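Ticket 730 - Larnbridge army list builder, points totals wrong after the update
Opened: 10/10/2023
Status: closed, grudgingly
Product: Ternex list builder, desktop version
Reported by: Jenevbridge Wargamers

**Reported problem**

Since the October update, every list containing the Mazandarani Lancers comes out 170 points over. It doesn't matter how many Lancers are in it. One unit, 170 over. Three units, still 170 over. The club has a tournament coming up and several members have been told by a computer that their perfectly legal armies are cheating. One of them has taken it personally.

**What the reporter had already tried**

- Restarting the program
- Restarting the laptop
- Deleting the Lancers and adding them back
- Deleting the Lancers and playing something else (worked, but was felt to be giving in)

**First look**

Asked for the list file and got a printout of the list file, scanned. Asked again and got the proper one. Opened it here on a clean copy of Ternex and the total was correct. Sent this back as good news. It was not received as good news.

So the fault is in their copy, or in something their copy is reading. Asked for the version number from the help menu and the contents of the data folder.

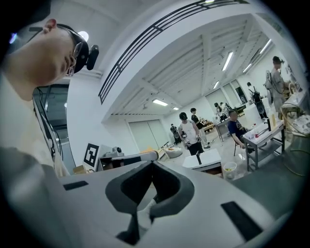

Light-coloured shirt, thin-framed glasses, head tilted down.

**Second look**

The data folder has 37 files in it. A clean install has 10. The rest are home-made unit sheets going back several editions, including two different sheets for a dragon and one called "new new FINAL use this". Ternex loads everything it finds in that folder, in alphabetical order, and asks no questions.

Among them is a sheet for a Lancer banner bearer, a character who was dropped from the Larnbridge rules two editions ago. His cost is 170 points. The old sheet marks him as compulsory in any army with Lancers. Before October the program ignored the compulsory tag on home-made sheets. The update reads it. So he has been quietly joining every army, carrying his banner, and not showing up in the printed list, as he has no current entry to print.

I have some sympathy for him.

**Fix sent to reporter**

1. Close Ternex.
2. Make a copy of the whole data folder and put it somewhere safe.
3. In the original folder, find the sheet ending in `_bannerman_old` and move it out.
4. Open Ternex, go to Settings, choose Rebuild unit index.
5. Open a list with Lancers in it and check the total.

**Reply from reporter**

Done steps 3, 4 and 5. The total is right on two lists and wrong on one. Asked why not step 2. No answer to that part.

**Third look**

The remaining list was saved after the update, so the banner bearer is stored inside the list itself. Rebuilding the index doesn't touch saved lists. Told them to open it, use Save as new list, and tick "Drop unknown entries". The box is at the bottom of the window under the faction colours - I have asked before if it could live somewhere a person might look.

Total now correct. The dragon has also vanished from that list, having been an unknown entry all along. Reporter wishes to know if this counts as a second ticket. It does, but I've put the dragon back by hand and we'll say no more.
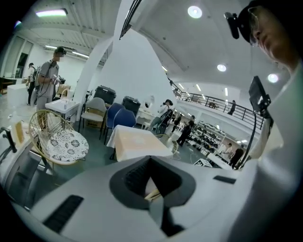
**Can we keep our home-made sheets in the data folder after this?**

Any sheet written for the current edition is safe to leave where it is, but move the older ones to a separate folder and rebuild the index afterwards.

**Notes for whoever gets the next one**

- If a total is wrong by the same amount every time, look for a hidden compulsory entry before anything else. I looked at the sums first and lost an afternoon to it.
- The help page still says home-made tags are ignored. Change requested.
- A warning when a sheet belongs to an old edition has been asked for. It's on the list, below the new dice sounds.
- Phone and tablet versions keep their data elsewhere and I haven't tested either of them for this.

Closed with reporter's agreement. Reopen if the bannerman returns.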